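Zovilthorpe Household Tasks Program
Progress report to the Bae Fund, June 7, 2018

The question set by the Fund is whether a machine can take over routine chores in a shared home. At the Londen site, wiping and folding were attempted in 35 sessions this period. Folding remains unreliable. Soft items slip or bunch when gripped, and staff still finish most of them by hand.

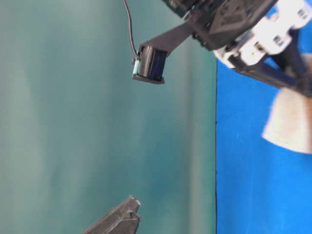 Next period

Work will continue on soft items only. Dish handling is deferred to October. We request release of the remaining $2000 for replacement finger parts.

Comments (2)

grollport_reader: Is wiping any better than folding? The report does not say.

m35: Four years in and I still fold my own towels.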